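Course handout: Looking at a kit before you buy it
Unit 4, the Nomia wrist kit
Instructor: Ngozi Okeke

Welcome back, everybody, and thank you for the lovely pile of questions you left me after the last session. Quite a few of you wanted to know how I go about judging a kit when the seller's brochure makes everything look easy, so I thought we'd spend this unit on one product and take our time over it.

The Nomia comes as a two-finger gripper with a small camera that sits at the wrist, plus the software and 10 practice tasks to get you going. Dinesh Bhatia set ours up at the Jerkthorpe lab in September and needed two afternoons for it, most of the second one spent on the cable routing (do read page 39 of the manual before you start, it will save you some grumbling).

Why we use bags

Blocks and cups are fine for a first day, but they keep their shape, and a kit can look very clever with things that keep their shape. A bag sags and folds, and the edge you want to hold may have moved by the time you get to it. Please look closely at where the fingers sit in relation to the lip of the open compartment, and think about which part of the fabric you would go for yourself.

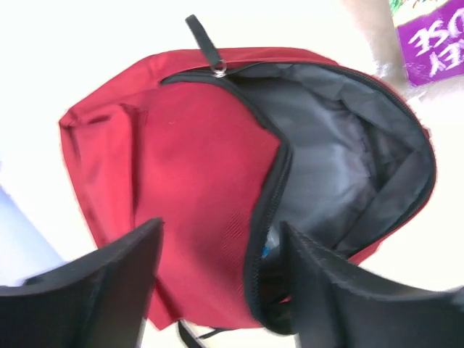

What to write down

Work in pairs and keep your notes short - I do read all of them! For each try, I'd like the following:

1. Where the fingers were when you decided to close them.
2. What the wrist camera showed you of the zipper and the lining, and what the fingers themselves were hiding.
3. Whether bright light washed out any part of the view.

Pao-chu Huang will have the kit set up in the Clokby room, and each pair gets four tries. If you finish early, go back and compare your notes with the seller's claims for soft goods, line by line.

Notes are due 11/11/2024, on paper or by email, whichever suits you. Next unit we look at the service contract, so bring a pencil and a little patience.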